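FOR IMMEDIATE RELEASE
2020-07-10

Drekow Opens Summer Pickling Line to People Who Have Failed at Pickling

PLORKIA — Drekow, the small preserving supply shop on Kröger Street, will launch a free telephone help line in August for home picklers whose cucumbers have gone soft, cloudy or strange. The line is called Olance, a name chosen after a long meeting and never fully explained.

The shop sold 451 starter kits this spring, mostly to customers who had never pickled anything and had lately found themselves with a lot of evenings. The calls began nine days later.

"People whisper," said Kurniawati Osman, owner of Drekow. "They ring up and whisper that the brine is cloudy, as if the jar might hear."

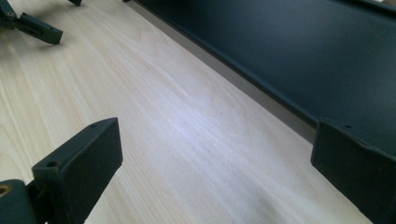 Do I need to have bought my kit at Drekow to call?

Any pickler may call, including those who bought their supplies from a competitor and now regret it.

Olance will be staffed on weekday evenings by two experienced picklers, both of whom have agreed to keep their views on sweet relish to themselves. Calls are limited to 59 minutes, a figure Osman arrived at after one customer took an hour to describe a radish.

Topics will include salt, vinegar strength, garlic that turns blue, and when to throw the whole batch out. Callers are asked to have their recipe at hand, along with a truthful account of which parts they skipped.
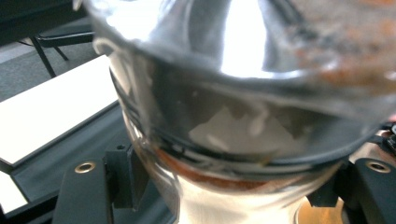
Glass, a home pickler's first purchase.

The shop will also print a short guide to brine, free at the counter while copies last. An earlier edition left out the salt and has been withdrawn.

Callers with questions about jam will be heard politely and referred elsewhere.

Press contact: Kurniawati Osman, Drekow, Kröger Street, Plorkia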